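The Tristora effect

The Tristora effect is a claimed tendency for people to judge a decision as wiser the longer they were made to wait before making it, whatever the decision was. It takes its name from Tristora, the town where Hae-won Yeo and Marcelino Toledo ran the first study. The claim is well known in popular books on choice. The evidence behind it is thinner than those books suggest.

Origin

Yeo and Toledo asked 30 adults to pick between pairs of household goods. Half could answer at once and half had to sit for 8 minutes first. Those who waited rated their choices higher on a scale of satisfaction given straight afterwards. The authors put this down to what they called "borrowed care": people notice that time has passed and take it as a sign that they must have thought hard.

Thirty people is a small group, and the paper reports only the average for each half. It does not say what those in the waiting group did with their time, or whether they had been told why they were waiting. Toledo later wrote that they had "mostly talked", which makes it hard to know what was being tested.

Older roots are sometimes claimed. Several websites trace the idea to a sermon of 1710 on the virtue of slow judgement, but none of them gives a source, and the passage they quote is about lending money.
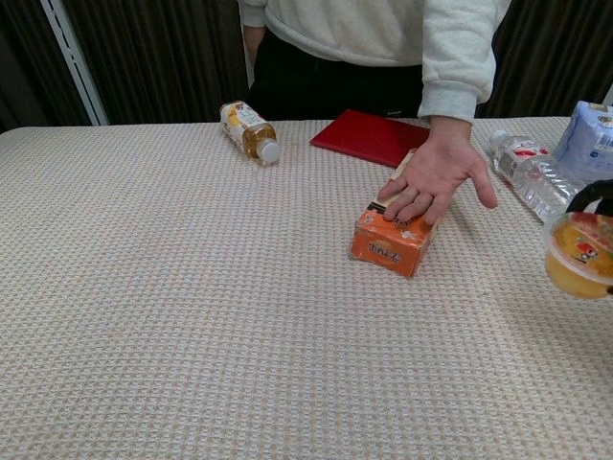

Does the effect still appear when people choose the waiting time themselves?
Mostly it does not. In the Kvaran study, those who set their own delay were no more pleased with their choices than those who answered at once.

Later studies

The Kvaran study, led by Casimiro Paredes, is the largest attempt to repeat the finding, with over 1710 people taking part. It found a small difference in the same direction for forced waits, though this was gone when the same people were asked again in August, 2 months later. Paredes described the result as "a mood, briefly measured". Yeo replied that the goods used were too cheap for anyone to care about, an objection that could be made just as well against her own work.

Iñaki Vallejo has argued that the effect is simply a case of people defending effort they have already spent, a matter with a long history of its own in psychology. On this view no new name was needed. Supporters answer that sitting still is hardly effort — a fair point, but one that has not been put to a proper test.

Use outside research

The training firm Cokero sells a course built on the effect, in which managers are told to hold back every decision for a set time. Its brochure speaks of "proven gains". Crescencio Casado, who asked the firm for its figures, was sent a summary with no comparison group. A rival course by Puvell makes much the same promise and cites Cokero.

See also: hindsight, effort and value, regret

Contact the editors | Copyright the contributors | Back to top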